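Firnlow Capital — annual premises walk-round, Ridness office
Checklist with comments, December

Thank you all for being so patient while we wandered in and out of your meetings with a clipboard. We started at 9.30 and were finished before lunch, and I've written down rather more than the form strictly asks for, as usual.

1. Front entrance and reception — OK
Door closer now works nicely and the mat lies flat. The visitors' book is up to date (lovely to see), although a few people from the Villca deal team had signed in and never signed out again. Please do remember, it's our only roll call if the alarm goes.

2. Escape routes — ACTION
The back stairs were clear on every floor except the second, where there were 3 archive boxes on the landing, all marked Grosta completion papers. I know the store room is full to bursting, but they can't stay there, even for a day or two.

3. Alarm and extinguishers — OK
All tagged and in date. The one by the partners' room, tag 3656, had its pin a little bent, so we've asked for it to be swapped at the next service visit.

4. Records room — ACTION
Shelving is fixed to the wall and feels very solid. The top shelf is far too heavy, though! Fund ledgers and old share registers want to be at waist height or lower, please, and the step stool has lost one of its rubber feet. I've taken it away until we have a new one.

5. Desks and screens — OK, with comments
Most of you have filled in your screen forms, and thank you for that. Two extension leads on the portfolio desk were plugged into one another, which we put right there and then.

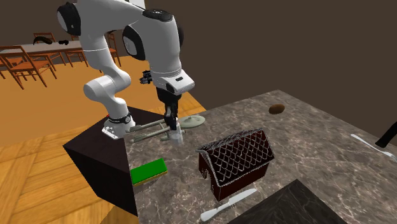
6. Kitchen — OK
Fridge clean, kettle tested, first aid box topped up with plasters and eye wash. The tea towels could go home with someone for a wash now and again.

7. Evacuation drill — TO ARRANGE
We'll hold one within 30 days, and I shan't say when. Fire wardens will hear from me separately — there are 2 of them at present and we could really do with another, so if you've ever fancied the yellow waistcoat, do come and find me.

Items 2 and 4 to be looked at again once the boxes have gone to Grosta's own store.

Office Services, Firnlow Capital, Ridness | Contact us | © Firnlow Capital | Back to top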